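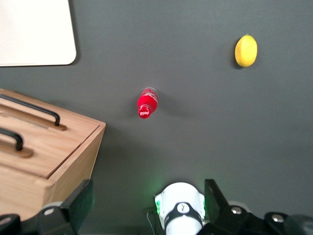

Lesia Zakharchenko wrote:
> I've now tried the overnight rye three times and every time it comes out
> gummy in the middle. The crust is lovely, the smell is lovely, and then I
> cut it and the knife comes out looking like I buttered it. I'm using the
> Gresitz flour, the dark one, and I bake until the top sounds hollow.
> Is it the flour? Should I go back to half wheat?
> Also does anyone still have the Ostapchuk recipe with the caraway? My
> copy has a coffee ring right over the water amount.

Archive > Baking > Rye and sourdough > Re: gummy middle, again

Hi Lesia, and hi everybody,

Oh, I feel for you, I had a whole winter of gummy rye and my family ate it toasted until they begged me to stop! I don't think it's the flour. I've used the dark Gresitz for years and it's thirsty but it behaves. Please don't go back to half wheat yet.

Two things jump out at me. The first is the hollow sound. That works fine on a wheat loaf, but on a full rye I've had loaves that sounded like a drum and were pudding inside. Get a probe thermometer if you can (mine was cheap and ugly and I love it) and don't pull the bread until the middle is past 205 F. My last one took nearly 90 minutes, with the heat turned down after the first bit so the bottom didn't scorch.

The second is when you cut it. You didn't say, but I bet it's the same evening, am I right? I used to do that every time, because who can walk past warm bread. Wrap it in a dish towel and leave it alone until the next day, and two days is even better for a big one. The crumb keeps setting up the whole time. I put mine on top of the fridge where I can't reach it without the step stool, which helps a little.

If you do both of those and it's still sticky, then I'd look at your starter. Rye that isn't sour enough goes gummy too, I don't totally understand the chemistry but it has to do with the enzymes chewing up the starch before the oven gets them. Someone on here explained it really well back in December, when we were all arguing about the Nilholm pans. Try feeding it warmer, and let it get properly sharp before you mix the dough. Mine sits in the oven with just the light on.

Now, the Ostapchuk recipe! I have it, no coffee ring, only some grease. For the one big loaf, the water is 353 grams in the dough, and that's on top of whatever is in the starter. The caraway gets toasted first and half of it goes in crushed. My note in the margin says "wet hands!!" and I stand by that. The dough is basically mortar, so don't knead it, just smear it into the pan and smooth it over with your palm. I let it rise 40 minutes longer than the card says, until I see little pinholes on top, but my kitchen is on the cold side.

What size pan are you using, by the way? If it's one of those tall narrow ones from Ukerberg, that could be part of it too, they take forever to cook through. I gave mine to my sister and she grows chives in it.

Let me know how the next one goes, and whether you managed to leave it till morning. And if anybody has figured out how to keep the molasses version from sticking I'm all ears, I lost the whole bottom of one last month and had to eat it with a spoon.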